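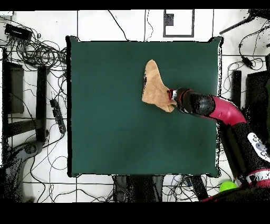 A tan towel on the green-topped table.

Skarwood Bakery changes hours and menu, August 2020

Skarwood, the bakery and lunch counter on Shin Street, now opens at 11 and closes when the bread is gone. Seating is limited to 20 indoors, with 2 more tables on the side porch. Orders are placed at the counter and carried out on trays.

The rye loaf is baked daily. Owner Lionel Greenwood has dropped the pastry case and put the oven time into flatbreads, which come with white beans, roasted squash or smoked trout. The squash version is vegan if ordered without yogurt. Soup is sold by the bowl only and runs out early.

Cards are accepted. Holiday loaves can be ordered from the first of December, up to a limit of 100.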